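Workshop notebook, July
Folding and packing down, bedroom session
5 min read

Started mid-morning with the coffee still too hot to drink, so I did the boring part first and cleared a page for the puffers. I've been putting off puffers for weeks. Shirts are done, knitwear is done, the trousers pages only need somebody to check my handwriting, and then there's this pile of things full of air that won't hold a crease and won't stay where you put them.

What we want for the Flelthorpe storage handout is one way to fold a down jacket that anybody can copy at home on their own bed. No folding board, no vacuum bag. Helge wants a vacuum bag. Helge can write his own handout! (I did promise him a paragraph on them, so I'm putting that here where he'll see it and hold me to it.)

Ground rules I settled on before starting:

Jacket goes face up, collar toward the pillows, front smoothed from the middle outward. Sleeves out to the sides first, never folded in straight away. If you tuck them in before you've flattened the body you get a lump at each shoulder and the whole packet rocks like a boat. Empty the pockets. I say this as the person who once folded a set of keys into a coat and put it up on the top shelf until fall.
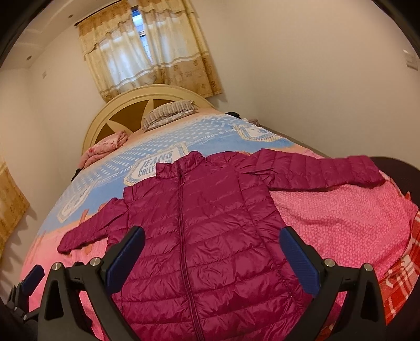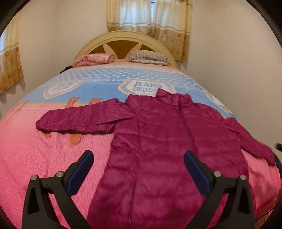 The magenta puffer spread out on the bed, sleeves out.

Signe Dahlgren
Garment care and storage, Tonditz workshop

So, the sleeves. I keep going back and forth on how they should lie. Straight out to the side looks tidy and it's easy to explain on paper, but a sleeve at a downward slant is already halfway to where it's going, and you only have to bring the cuff across. My hunch is that the slant makes a narrower packet. I'd like Sombat to try it without me hovering, because I've folded so many of these that my hands cheat.

The second thing is the collar. A stand-up collar wants to stand up, obviously, and if you fold the body over it you make a hard ridge right where the jacket should be softest. I've been leaving it until last and rolling from the hem up toward it, pressing the air out ahead of the roll with my forearm. Go slowly! The air has to find its way out through the stitching, and if you lean on it all at once it just runs off into the sleeves and puffs them up again.

The order I'm writing up for now:

1. Lay it out and smooth it.
2. Left sleeve across the chest, then the right one over it.
3. Sides in, as far as the edge of the collar.
4. Press from the hem upward, with a flat forearm.
5. Roll toward the collar, fairly firm, and stop just short of it.
6. Turn the collar down over the roll.

Step 3 is the one I don't trust. On a long coat it's fine, but on a short jacket it may be one fold too many. Aslak skips it completely and gets a fat, happy sausage that he then stuffs in a cotton sack. He says he likes it that way. His sacks do look nice on the shelf, I'll give him that, and the cotton ones from Howells have held up better than I expected.

A note about surfaces, for whoever does the write-up. I like a plush blanket under slippery fabric. A puffer on a bare sheet skates off toward the floor the second you pull a sleeve, and a bit of nap gives it something to sit against. A busy print doesn't matter for folding, though it might for the drawings, and I think Wiesława should do plain outlines with nothing at all behind them. She's asked for one sketch per step and I said yes before counting the steps.

For the time target, I'd written 45 seconds per jacket at the top of the draft and I'm now inclined to take it out. It makes people rush the pressing. If we have to print a number somewhere, let it be the shelf depth, which people do ask me for.

Helge's paragraph, as promised: bags are okay for a move or a short trip. I wouldn't leave down squashed flat all summer, and I'd want it out and shaken well before anyone wears it. There, Helge. Done.

Still to do:
- ask Allitz if the sample sacks come in a shorter size
- try the whole order on something with a hood (dreading it)
- decide on step 3
- page 77 of the old binder has a drawing of a rolled coat that's better than mine, find it and see who drew it
- get my forearm-pressing explanation down to two lines, it's currently most of a page

Coffee was cold by the time I got to it. Hoods next.

12 shares
2 comments

Recent notebook entries
Knitwear: fold it or roll it?
Trousers, second attempt at the crease
Howells cotton sacks after one winter
Labeling the Flelthorpe shelves
Why my shirt piles lean to the left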